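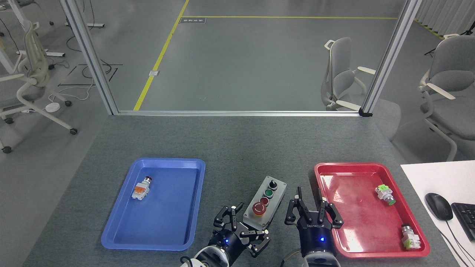
Community > Workshops > News

Reading time: 3 min

Push buttons take over the repair bench in Ondmont

I went over to the Karabulut workshop in Ondmont last week thinking I'd stay for ten minutes and write two lines on their new sorting corner. I stayed until they locked up! So you're getting more than two lines, and they're all going to be on the subject of buttons.

If you haven't been in since November, the back bench has a new look. It's got gray felt over the top now, and small parts don't go skittering off onto the floor the way they used to (I lost a spring in there once and I still think about it). On the felt there's a blue tray, a red tray, and in between them a gray control box with a black selector knob, a green push button, a red one, and one of those big red mushroom-head emergency stops. I grew up near a bottling plant and I have wanted to smack one of those my entire life.

The switches come from the old Flirkum packing line, which shut down last fall. Recep Kocabaş used to look after the electrical side there, and when the line was stripped he asked whether he could have the control parts before they went for scrap. They said yes, bring a van. He ended up with 200 push-button switches in coffee tins and bread bags, plus a stack of control boxes, and he gave the whole lot to the workshop for the beginner electrics evenings.

So now they're being sorted. The system is easy enough that even I got it: a switch starts out in the blue tray, somebody looks it over and tests it, and if it's good it goes across to the red tray. From there it gets a label and goes in a drawer. Ones that fail go in a bucket under the bench for spares, and a dead switch can still give up a perfectly nice cap.

It's the caps everyone goes for first, naturally. Red, green, silver, they're like candy. But Recep kept steering me to the other end of the thing, the contact block, which is the part that does the switching. Some make the connection when you press, some break it, and some of the old ones have been swapped around so many times that the color on the front tells you very little. "Test it, then believe it," he told me, about four times, once while I was holding the meter backwards.

They had 51 through the checks by the time I left, and I'm proud to say a couple of those were mine. One had a sticky cap that needed a wipe and a bit of patience. Another clicked beautifully and did absolutely nothing else. Into the bucket!

The plan is to get 100 good ones put away before the first beginner class. Nuanchan Chantharasri is teaching it, and she wants everybody to wire up a control box of their own, with a start button, a stop button and a small lamp, all on low voltage so no one has to be nervous. She's done it before with brand new parts and says people learn more from the old ones, where you have to look at what you've got before you reach for the screwdriver. She's also promised that the emergency stop gets its own half hour, with plenty of smacking. I've put my name down.

The classes will be in the front room, same as the lamp repair evenings, and the fee covers your parts. If you finish your box you can take it home, though what you do with it there is your business. Mine's going to stop the radio when my brother's favorite station comes on.

Sorting carries on in the meantime and they could use extra hands, especially people who don't mind labels. Bring reading glasses if you wear them, the print on the contact blocks is tiny and half rubbed off. And if anyone has spare parts drawers at home, the shallow kind with dividers, Nuanchan would love to hear from you. The Bravida Street door is the one to use, the front one still sticks.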